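Boletín de la comunidad de vecinos Lavon
22 Aug 2020

Pintar en verano: lo que conviene saber antes de abrir el bote

Varios vecinos han preguntado en las últimas semanas por la pintura de interiores, sobre todo por las viviendas del bloque 2, donde muchas paredes no se han tocado desde la entrega de llaves. Recogemos los puntos que más se repiten en las consultas.

El calor acelera el secado, y eso no siempre ayuda. Una pintura plástica que seca demasiado deprisa deja marcas de rodillo y empalmes visibles entre un paño y otro. Es preferible empezar a primera hora, con las persianas bajadas en las habitaciones que dan al sur, y ventilar después. Los botes deben guardarse dentro de casa, no en la terraza ni en el trastero de cubierta.

Antes de pintar hay que lavar la pared con agua y un poco de jabón neutro, sobre todo en cocinas y pasillos. Las grietas finas se abren ligeramente con la espátula, se rellenan con masilla y se lijan cuando la masilla ha endurecido del todo. Si hay manchas de humedad, la pintura no las resuelve. En ese caso hay que avisar a la administración para que se revise la bajante o la fachada.

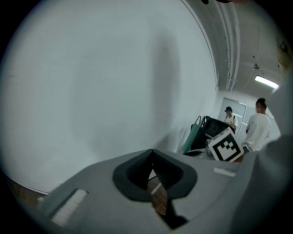

HOGAR Y MANTENIMIENTO

Los tonos grises claros y los blancos rotos siguen siendo los más pedidos. En acabado mate disimulan mejor los defectos de la superficie, aunque se limpian peor que los satinados. Para dormitorios y salón el mate funciona bien; en el baño y en la zona de fogones recomendamos satinado o una pintura específica para ambientes húmedos.

El precio cambia bastante según la calidad. La tienda Urnus, en la calle de atrás, tiene el cubo de plástica mate lavable a 55 euros y hace la mezcla de color en el momento. Conviene comprar toda la cantidad de una vez — dos mezclas hechas en días distintos pueden no coincidir — y apuntar la referencia en la tapa. Para dos manos, el vendedor necesita saber los metros de pared y descontar puertas y ventanas.

Quien prefiera contratar el trabajo puede pedir presupuesto a Rotix, la empresa que pintó los portales en marzo. Ofrece a los vecinos una visita sin coste y pide 100 euros de señal al reservar fecha. El resto se paga al terminar. La comunidad no interviene en estos contratos y aconseja pedir siempre factura.

Recordamos que los cubos vacíos y los restos de pintura no van al contenedor de obra del patio ni a los desagües. Se llevan al punto limpio. El ascensor puede usarse para subir material si se protege el suelo con cartón, y los trabajos con lijadora eléctrica deben terminar antes de las ocho de la tarde.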